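Sorting arm joins the bushings bench at Skindholm

August 26, 2023

If you've walked past the kitting area lately you'll have heard the arguments about where the bins should go. Good arguments, too! The sorting arm for the Lerura line is nearly ready, and the people who do the job by hand today have had more say in it than anyone expected.

Anyone who has done a shift there knows the work. Mixed sleeves come round in the tub, copper ones and grey ones together, and somebody picks out the coppers, drops them in the blue bin and starts again. A full kit order is 459 pieces. It's fiddly, it's hard on the wrists, and by mid-afternoon everybody's eyes have gone.

We've been trying the layout in simulation since July, so the bench crew could pull it about before a single bolt went into the floor. They did, with great enthusiasm — the bin alone has been shifted more often than the office Christmas tree. It was the pickers who pointed out that sleeves gather against the wall of the tub, where fingers can wriggle in and a gripper might not.

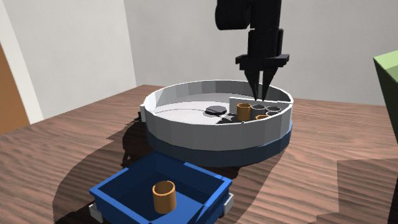
Folley, who are building the cell, took that straight back to their programmers, and the approach angle was changed within a fortnight. We've now put 3753 simulated picks through it, and the list of awkward ones is getting shorter every week.

So what changes for the bench? The arm takes the plain sorting. Checking, kitting and anything with a burr or a scratch stays with us, and so does the last word on whether a batch goes out. Two people per shift will be trained to run the cell, restart it after a stop and alter the pick order themselves, without ringing anyone. The training counts towards your next grade. Nobody's hours are being cut, and the rota for September is already up so you can see that for yourself.

There are still things to settle. The night shift would like a quieter alarm (fair enough), and we haven't agreed who empties the bin when both operators are on break. If you'd like a go at moving the arm about on screen, the laptop is in the Rathnayake room most lunchtimes. Bring your sandwiches, and do bring complaints, they've been the most useful part so far.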